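An afternoon at the Lakmont open day

I went to the Lakmont open day in March mostly because it was free and I had promised myself I would stop complaining about things I hadn't been to see. The last robot demonstration I sat through was a trade hall job with dry ice and a man in a headset, and the machine poured one cup of coffee in the time it took me to miss my train. So I arrived with low hopes and a sandwich.

Credit where due, there was no dry ice. You sign in at a desk, you get a sticker, and you are walked round in groups of 12 by someone who plainly has other work to be getting on with. Our group had two people who knew a great deal about motors and wanted everyone else to know it. I stayed at the back.

The first stop was Bulora, the arm they put on the poster. It sorts parcels. It sorted parcels very nicely, all of them square, all of them brown, all of them arriving one at a time on a belt. I asked what happens with a padded envelope and was told that was on the list. Fine. I have things on a list too.

Then there was a talk in a side room, where a slide informed us that the training set had reached 3978 recorded attempts. Attempts at what, and how many of them came off, the slide did not say. I would have liked a second number next to the first. If I told you I had attempted to bake bread 3978 times you would be worried for me, and you would certainly want to hear about the bread before you bought any.

The part I had come for was the clothes folding, listed on the programme under the name Nakamura, starting at 2 in the afternoon. Folding is the one I care about. I have wanted a machine to do it since I first had a house with other people's socks in it, and for as long as I have wanted one somebody has been promising it shortly.

What we got was a person doing it. The idea is that people do the job by hand using the same sort of grippers a robot would have, with cameras on them, and the recordings are used to teach the machine afterwards. I understand the reasoning. I also think a programme that says "robot laundry" ought to have a robot doing laundry somewhere in it.

I'll admit I stayed longer than I meant to. Knitwear is awful stuff to handle even with ten fingers — it sags, it stretches, the corner you want is never the corner you get — and watching somebody manage it with pincers gave me more respect for the problem than the talk had done. It did not give me more faith in the timetable.

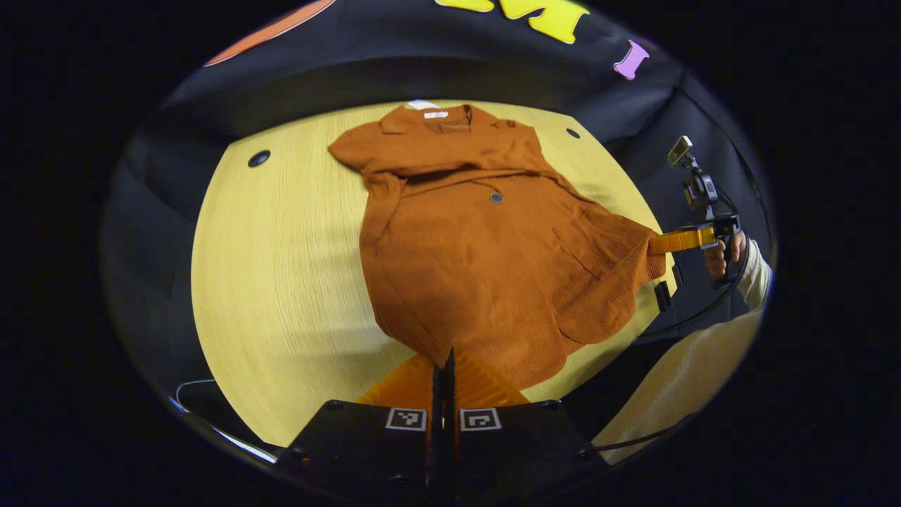 So would I buy a folding robot on the strength of this open day? I would not, and I'd wait until I had seen one get through a mixed basket of washing with no person holding any part of it.

The last room was Bakik, a small wheeled thing that carries a tray along a corridor. It worked. It went down, it came back, it stopped for a child and waited until the child got bored. There was hardly anyone watching and the leaflet gave it 3 lines, but it was the only machine all afternoon that I could imagine being useful to my mother by next winter.

Practical notes, if you go to the next one: the tea is good, the car park is a field, and the toilets are back past the sign-in desk so go before the tour starts. Ask about failure rates early on. By the end of the afternoon everyone who knows the answer has gone off to pack up, and you are left with the leaflet.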